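Ticket: guest book on memorial page not taking messages
Site: Meltton Funerals, Skudanham branch
Opened by: Fitriani Nair
Assigned: Michalis Alexiou
Priority: high, service is Friday

6th May, 9.10 am
Family rang. Condolence messages for the Flanagan page vanish after you hit Send. No error, just goes back to the top. Candle button works fine.

9.40 am
Tried it myself on the office computer, same thing. Tried my phone, went thru. Shorter message tho.

10.15 am - Michalis
Length limit. Field is meant to allow 3000 characters, form cuts out well before that. Think it came in with the December update. Can you check if the other branch has it?

10.30 am
Griton branch says yes, 2 families there. They've been typing messages in by hand from emails. Not ideal.

11.50 am - Michalis
Limit fixed on the test page. Pushing to live after lunch. Lost messages are sitting in the held folder, not deleted, thank goodness.
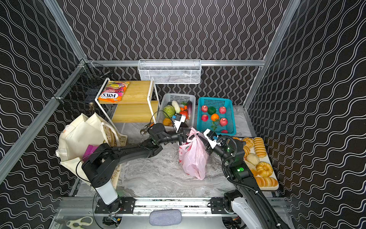

1.35 pm - Michalis
Live now. Please clear your browser history before testing or you'll get the old form.

1.50 pm
Long message saved ok. Line breaks are gone though, its all one paragraph. Family will notice, the aunt wrote a poem.

2.20 pm - Michalis
Line breaks back. Held messages released, Emiko to approve them before they show.

Status: waiting on Emiko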